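Hand-held gripper build, foam keeps fraying -- what are you lot using?

Workshop Builds > Robotics and Automation

dotero_bench
Evening all. Following on from my January post, the pair of hand-held grippers is more or less finished. Same as before: printed bodies, two arms each on brass bushings, block fingers with foam on the inside faces. I wanted something I could squeeze by hand and learn a task with before I go anywhere near putting motors on it (which at my current rate will be when I retire).

The job I've set myself is towel into bin. Folded bath towel on the table, plastic storage bin next to it, pick one up and put it in the other. Sounds daft but it's a proper test of the fingers, because terry grabs at everything.
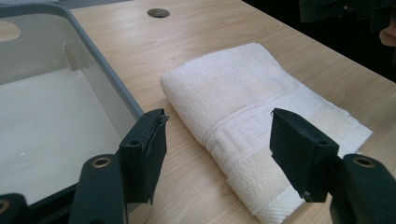 My trouble is the foam. It's the cheap self-adhesive draught strip and the corners have started going fluffy. The loops on the towel seem to pull at it every time I let go. I've done over 150 picks on this set and I'm wondering whether to change the material or just accept that pads are a thing you replace. What's everyone else sticking on theirs?

marrowfat
Draught strip is for doors, mate. Neoprene. Buy a sheet, cut it with a sharp blade and round the corners off before you glue it. Square corners are always the first bit to go, whatever you use.

virnus_shed
Disagree with marrowfat, sorry. I tried neoprene on mine and it was too grippy for towelling, it dragged the top layer along and the whole fold came undone. Soft foam gives a bit and lets go cleanly. I'd stay with what you've got and swap it when it gets tatty. It's pennies.

marrowfat
Too grippy on a gripper, that's a new one.

virnus_shed
You know what I mean! Letting go is half the job. Try it with a fluffy towel and come back to me.

Ihor Yurchenko
What are you holding the foam on with, only its own glue? I used to get the same peeling and cured it by running a thin smear of contact adhesive round the edge of the block first. Let it go tacky, then press the pad on and clamp it overnight. Also, have you got anything through the screw hole on top of each finger? If the block can twist at all, the pad takes the load on one corner.

dotero_bench
Ihor, just its own glue, yes. The fingers feel solid enough but I'll check for twist tomorrow, I hadn't thought of that.

I had another go after tea with the fingers as wide as they'll open, coming at the towel from the folded edge. Much happier there than on the woven border, where the cloth is flatter and the pads slide a bit before they bite.
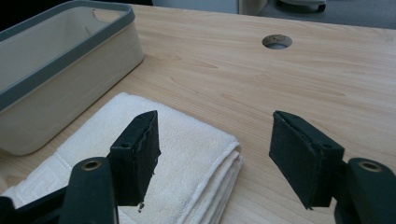
So I think I'm going to do one gripper in neoprene with rounded corners and leave the other in draught strip, then run both on the same towel for a week. Should settle the argument, or start a worse one. I log every pick in a notebook -- 193 in there now counting the early rubbish ones, and only the last 8 were what I'd call tidy.

Arsen Vasylenko
Can I put in a word for doing nothing? Mine looked like a chewed slipper for months and it held fine. I think people fuss over pads when the real problem is the arms being sloppy on the bushings. Grab a finger and waggle it. If it moves sideways, sort that first.

marrowfat
For once I agree with Arsen. Still say neoprene though.

prokopenko_prints
What thickness is the foam, dotero? I've got the Provov pattern fingers here and there's only room for thin stuff before they won't close flat.

dotero_bench
Thickest they had in the shop, which may be part of the problem now you mention it. I'll get the calipers out. Arsen, just had a waggle and there's a tiny bit of play on one arm of the second gripper, none that I can feel on the first. Bushing's a snug fit so I reckon it's the bolt.

Ihor Yurchenko
Try 2 mm if you can find it. And post the notebook pages when you've done your week, I'd like to see how the border picks compare.

dotero_bench
Will do. My handwriting's dreadful so you'll get it typed up.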